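Reading time: 7 min

We use cookies to remember your preferences and count visits. By continuing to read you agree to this. Manage settings.

November, early, kettle on

Woke at ten to five to the possum doing laps of the roof again and lay there thinking about dust. I don't recommend it. Once you have started thinking about dust at ten to five you are finished as a sleeping person, and by half past I was standing in the spare room in my dressing gown with the big light on, running a finger along the top of the wardrobe. The finger came back grey and sort of furry. I showed it to the cat, who left.

The spare room has been on the list since winter. It has in fact been on several lists, each one copied from the last in slightly better handwriting. Jade Tremblay is coming to stay for her course and she is the sort of guest who says "oh, don't go to any trouble" and then makes her own bed with corners you could cut a finger on. I've known her since we shared the flat over the Dervishi bakery, where the trouble was all flour, and where she once ironed a tea towel in front of me while holding my gaze.

So. Beds. I stripped ours first as a kind of warm-up and found the mattress protector had migrated south and bunched itself up at the foot like a dog that doesn't want to go to the vet. Wrestled it back. Put the fitted sheet on sideways, as is traditional. There is a tag in one corner that is supposed to tell you which corner it is, and in the wash it has faded to a small blank opinion. Took it off, turned it, put it on again, and the last corner pinged off the moment I got down to look under the bed for the second slipper. Found the slipper. Also found a bowl. We will not be discussing the bowl.

By eight I had the windows open and the pillows out on the line, and I was feeling very superior to the whole street. Then the neighbour started up his mower and blew clippings over the lot. Brought them in, beat them against the verandah post, sneezed for the length of the news headlines. I bought those pillows from the Muvden catalogue, which promised they'd recover their shape overnight for up to 90 washes. They've had perhaps four and have the posture of a man waiting for a bus. I did look up the care instructions on the website, as the label suggests, and got a 404 and a drawing of a sad sock.

Ate toast standing up. Had the yellow duster over my shoulder the entire time and only noticed when I wiped my mouth with it.

The problem with pillows, and I have now given this far more thought than it deserves, is that nobody teaches you when in the order of things they ought to be dealt with. My mother did hers last and whacked them twice, once per side. My aunt did them first and stacked them on a chair and God help you if you sat on it. I put them down on whatever end of the bed I'm not working at, and then I have to work at that end, so they go to the other end, and so on until lunch.
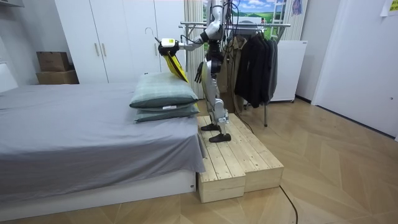

Two pillows at the foot of the bed, fitted sheet on, yellow in hand.

I have strong feelings about a plain grey fitted sheet. White ones show everything and patterned ones show you up for having once liked the pattern. Grey just gets on with it. Mine isn't smooth, mind you. Mine looks like a relief map of somewhere you'd need a guide. I've read that you can flatten creases by misting the sheet with water and pulling it tight, so I tried that on the spare bed with the bottle I use for the ferns, and it did take out the creases. It also put in a quantity of fern. Sheet back off, back in the machine, and I sat down on the bare mattress and finished the crossword, minus the two I never get and the one I think is wrong.

The other thing is steps. I'd like something solid to stand on beside a bed, a good low platform of plain pine, with no paint on it and the screws showing, none of your plastic fold-up business. I have the plastic fold-up business. It's a Jukura and it folds up with enthusiasm, usually while I'm on it. Today it held long enough for me to do the top of the wardrobe, the curtain rail and the lampshade, and then made the noise. I know the noise. I got down.

On the wardrobe, for the record: one suitcase, empty, with a smaller suitcase inside it, also empty, like a very dull set of Russian dolls. The box the fan came in. The fan. A hat I bought for a wedding and then didn't wear because of the wind. I tried it on and went on dusting in it, and that was how I answered the door to the courier, who was perfectly nice about it and asked if I was off somewhere.

The parcel was the new duster. I'd forgotten ordering it. It's a Daltuden, flat, with a handle that extends, and the leaflet says it picks up dust by static and should never be shaken indoors. I shook it indoors. The whole of the wardrobe top, which had been on its way out of my life, settled gently over the bedside table, the lamp and the glass of water I'd put out for Jade a full day early in a burst of hospitality. So I went back to the old yellow cloth, which has no leaflet and has outlived two vacuum cleaners.

Did the headboard with it. I'd always thought of ours as cream. It is in fact a much paler thing that has been quietly turning cream behind my head, and I don't care to work out what that says about my head. Wiped it down with warm water and a bit of the wool wash and then went round the bed base too, down low where the panel meets the floor and the vacuum never quite gets its nose in. Found a hair elastic, a button that belongs to nothing we own, and a receipt for 200 tea lights. I remember no tea lights. We have no tea lights. Either we've been burgled very selectively or there was an evening in this house I wasn't told about.

Lunch was cheese.

Afternoon slower. The doona cover for the spare bed was on the line and I hung about waiting for it, which is a thing you can do for a surprising amount of time if you bring a chair. Read 900 words of the novel for book club, according to the little counter on the tablet, and took in the name of the horse. When the cover was dry I did the trick where you turn it inside out and reach in and grab the corners and flip, and I ended up fully inside it with my arms up, turning in a circle, while the cat watched from the doorway with the expression she had at the vet's. Got it at the third go. There's a lump in one corner. The lump is staying. I've put that end at the bottom and Jade's feet can have it.

Pillows last, in the end, as my mother did. Two whacks, one per side. Stacked them, stood back, unstacked them and put them side by side, thought that looked like a motel, stacked them again. Ran the yellow cloth over the top one for no reason at all, it being a pillow, and then had to pick the yellow fluff off it with my fingernails.

Quarter to six now. Room smells of wool wash and a bit of fern. Jade has texted to say she's bringing her own pillow, on account of her neck, and not to go to any trouble.

Must ring about the possum. Must buy a new step. Bins out.

Contact | Copyright, all entries the author's own | Back to top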